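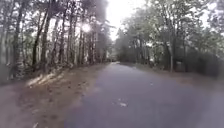 Returning to walking after a long break, how did you build up?

Forum: Walking and Easy Trails > Getting Started

mossyheel wrote:

Hello everyone, I've been reading along for a good while and finally made an account, so please be kind! I used to walk every single evening when we lived near the river in Kurkville, and then we moved, and work got busy, and one thing led to another, and now I get to the mailbox and back and feel like I've earned a sandwich. I turned 50 in April and decided that was quite enough of that.

My question is about how to build up without hurting myself. I have the old paved path through the woods nearby, which is lovely and shady, and I can do the first stretch and back in the morning before the heat. My left heel complains afterward (not terribly, just a grumble). Should I be going a little farther every day? Or the same distance for a while and then a jump? And do I really need proper walking shoes, or is that just the shoe people talking?

Thank you in advance, you all seem like such a nice bunch.

pocketfulofoats wrote:

Welcome, mossyheel! So glad you jumped in. I came back to walking after a bad winter and what saved me was going by the clock and ignoring distance completely. Ten minutes out, turn around wherever you happen to be, come home. I did that for two weeks before I added a single minute, and then I added 5 and stayed there until it felt dull. Dull is a wonderful sign! It means your legs have caught up with you.

On the heel, please do stretch your calves before you even get out of bed. I loop a bath towel around my foot and pull gently while the coffee is brewing. My husband thinks it looks ridiculous, and he's right, but my heel hasn't bothered me since.

gravel_gus wrote:

I'm going to disagree a little with the above, in a friendly way. Pavement is hard on a cranky heel and I think you'd do better on dirt. If there's a soft shoulder next to your path, walk on that when it's dry. I did all my rebuilding on the cinder loop at Diseneck and never had a sore foot, and my knees were no prize to start with.

Shoes, yes, you do need them. They don't have to be expensive. Go late in the day when your feet are a bit swollen and wear the socks you'll walk in.

pocketfulofoats wrote:

Oh Gus, I knew you'd say dirt! I do see the point, but a sloping shoulder can be rough on ankles that haven't done anything in years, and a flat path is at least predictable. I turned mine on a root the first spring I tried it and lost most of a month sitting on the porch feeling sorry for myself. I'd say pavement first and dirt later, once she (he? sorry, mossyheel!) has some strength back.
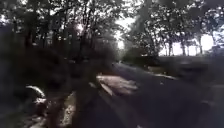 Reply from tandem_and_tea:

Can I put in a word for both of you? I mix it up, paved one day and soft the next, with a rest day whenever I feel like one. I'm slow as molasses and have been doing this for years, and I think the resting is the part people skip. You feel so good the first week that you go out every day, and then by the third week you're limping around the kitchen wondering what happened.

Also, mornings under the trees are a treat, but do take your sunglasses off in the deep shade and give your eyes a moment when you go from a bright patch into a dark one. I've stumbled over perfectly ordinary sticks that way.

gravel_gus wrote:

Fair enough on the roots. I'll give you the roots. I still say a whole summer of nothing but blacktop is asking for trouble, but a mix sounds sensible, and the advice about rest days is better than anything I wrote.

mossyheel wrote:

Oh my goodness, thank you all! (It's she, and no offense taken.) I did the towel stretch this morning and the dog tried to take the towel, so that was a workout in itself. I'm going to go by the clock, stay on the pavement for now, and try Gus's dirt once the heel quiets down. Shoe shopping is tomorrow at four, swollen feet and all. Does anybody have an opinion on thick socks versus thin? My sister swears by two thin pairs and I can't decide if she's pulling my leg.

pocketfulofoats wrote:

Two thin pairs is a real thing, she's not teasing you! It helps with blisters. I like one medium pair myself, but try both in the store and walk a few laps around the racks before you pay.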